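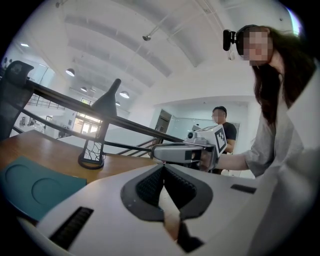
**7 de março de 2025**

Hoje foi dia de roupa, e só sentei agora, com os pés em cima da cadeira e um chá que já esfriou duas vezes. Comecei pelas blusas de manga curta (tenho um carinho enorme por elas, principalmente as cinzentas, bem largas) e fui parar no fundo do armário, onde não mexia desde setembro. Que bagunça, meu Deus! Meias sem par, um cinto que eu jurava ter perdido na mudança, o casaco da Bravholm ainda com o recibo no bolso.

A ideia era separar tudo em dois montes, o que fica e o que vai embora. Durou pouco. Logo apareceu o monte do "talvez", que cresceu tanto que tive de o passar para cima da cama. A Tania Fakir ligou no meio disso e ficámos 20 minutos a discutir se algodão claro precisa mesmo de ser passado a ferro. Ela diz que sim, sempre. Eu acho que manga amarrotada é um estilo, e além disso ao fim de uma hora de arrumação está tudo vincado outra vez. Não chegámos a acordo nenhum, mas ela quer o meu vestido verde, por isso ganhei espaço num cabide!

Depois tentei dobrar as camisetas em pé, na gaveta, como a Tania faz. Cabem 12 numa fila, se a gente empurrar um bocadinho. Ficou lindo até eu tirar uma do meio e a fila inteira tombar para o lado. Voltei ao monte à moda antiga, com as escuras em baixo e as claras em cima.

Falta a prateleira de cima, onde estão os lençóis e a manta que trouxe da Brestedetti, aquela que larga pelo por toda a parte. Essa não dou, já sei. E falta comprar cabides decentes, que os de arame deixam bicos nos ombros de tudo.

Amanhã levo os sacos. São pesados, vou pedir boleia à Tania. O monte do "talvez" continua em cima da cama e eu estou cheia de sono, de modo que vai passar para a cadeira assim que eu tirar daqui os pés.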